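Firadeo Residents' Forum
Building Policy and Shared Spaces
Topic: Proposed revision to the furnishing standard for common lounges
Status: Open for comment

Ledgerline_4
Posted 9:12 a.m.

Members are invited to comment on the draft revision to Section 17 of the house standard, which governs seating in the common lounges of the Firadeo and Civine buildings. The current text was adopted when the two buildings were managed separately, and the two halves of it do not agree. Firadeo requires upholstered seating to be replaced on a fixed schedule. Civine allows replacement only after an inspection finds a defect. The draft would apply the Civine rule to both.

The principal change is in paragraph 2. A sofa or armchair that passes inspection would remain in service regardless of age. Funds released by this change would be moved to the general repair account and would not be reserved for furniture.

Comments will be accepted through the end of March. Please refer to paragraph numbers where possible.

Northstair
Posted 9:47 a.m.

I support the revision in general and wish to record one objection. Paragraph 2 does not define "passes inspection." At Civine, the inspector has in practice looked at frames and legs and has given little attention to cushions. A sofa may be structurally sound and still be unpleasant to sit on for longer than a few minutes. The standard should state a test for cushion recovery, or at least direct the inspector to sit down.

Ledgerline_4
Posted 10:05 a.m.

The point is noted. The inspection form is a separate document and may be amended without a vote. I would prefer to keep technical tests out of Section 17 itself.

quietfloor
Posted 10:31 a.m.

With respect, that is how the present difficulty arose. The form at Civine has been amended four times, and residents were informed of one of those changes. If the standard is to depend on the form, the form should be attached to it.

I also disagree with the premise of the draft. A fixed schedule is wasteful in some cases, but it is predictable. Under an inspection rule, the lounge used by the most residents will have the worst seating for the longest period while a report is prepared, reviewed and approved. The east lounge at Civine waited from October until spring for two armchairs.

Hallmark_Reader
Posted 11:20 a.m.

The delay in the east lounge was a matter of supply. The chairs were ordered from Ragnarsson in October and the fabric was discontinued before the order was filled. A fixed schedule would have produced the same result.

quietfloor
Posted 11:34 a.m.

A fixed schedule would have placed the order a year earlier, when the fabric was available.

Hallmark_Reader
Posted 11:52 a.m.

That assumes the schedule would have fallen in that year. I have the old table in front of me, and it would not have. The east lounge was grouped with the mail room and the second-floor landing, and that group was not due.

Pelham_Court
Posted 12:40 p.m.

May I ask for the cost basis? The summary circulated with the draft gives an annual furnishing line of 994 dollars per lounge. It does not say whether this includes delivery, removal of the old piece, or cleaning. Without those items the comparison between the two rules has limited value.

Ledgerline_4
Posted 1:15 p.m.

The figure includes delivery and removal. Cleaning is carried under a different line and would not change under either rule.

Pelham_Court
Posted 1:22 p.m.

Thank you. In that case I would ask that cleaning be brought into the comparison. Older upholstery requires more of it. If pieces are to remain in service without limit, the savings in one line will appear as an expense in another.

Northstair
Posted 1:58 p.m.

I agree with Pelham_Court. I would add that the survey taken in the winter drew 101 replies, of which 70 named seating comfort as their first concern. The draft does not mention the survey at all. Whatever rule is adopted, the introduction should acknowledge it.

Lulska_Annex
Posted 2:36 p.m.

I write as a resident of the Lulska annex, which is not covered by Section 17 but uses the Firadeo lounge under the sharing agreement. We have no vote on the matter. We do ask that paragraph 5, on the shape and size of seating, be reconsidered. It now limits each lounge to individual chairs and two-seat pieces, on the ground that these are easier to move. The result is a room in which a family cannot sit together.

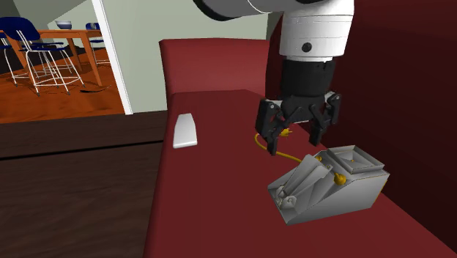

Paragraph 5 should in my view be deleted and replaced with a general requirement that seating suit the use of the room. The concern about moving large pieces is a fair one, but it can be met by measuring the stairwell before purchase. A long sofa with a flat seat, of the kind shown, gives several people room to sit side by side, and a dark red would be less troubled by ordinary marks than the cream fabric now in the Firadeo lounge. The present arrangement also leaves narrow gaps between chairs that are difficult to vacuum.

Hallmark_Reader
Posted 3:04 p.m.

I cannot support the deletion of paragraph 5. Long sofas in shared rooms tend to be occupied by one person lying down. This was the experience at Civine before the two-seat rule, and complaints fell after the change. Dark red is also a poor choice for a room that faces south. It will fade unevenly.

Lulska_Annex
Posted 3:19 p.m.

Conduct in the lounge is addressed in Section 9. It should be enforced there and should not determine what may be purchased. On the question of fading I have no firm view, and I would accept another dark color.

quietfloor
Posted 3:41 p.m.

I find myself in agreement with the annex on paragraph 5, although I remain opposed to paragraph 2. The two should be put to separate votes.

Ledgerline_4
Posted 4:10 p.m.

Separate votes are permitted under the rules and I will arrange the ballot accordingly. The inspection form will be attached to the draft as quietfloor requested. Pelham_Court's question on cleaning costs has been sent to the management office. Paragraph 5 will be presented in two versions, one retaining the present limit and one using the wording proposed by Lulska_Annex. Hallmark_Reader, please send me the old replacement table if it is in a form that can be copied.

Hallmark_Reader
Posted 4:26 p.m.

It is on paper. I will leave it at the Civine front desk.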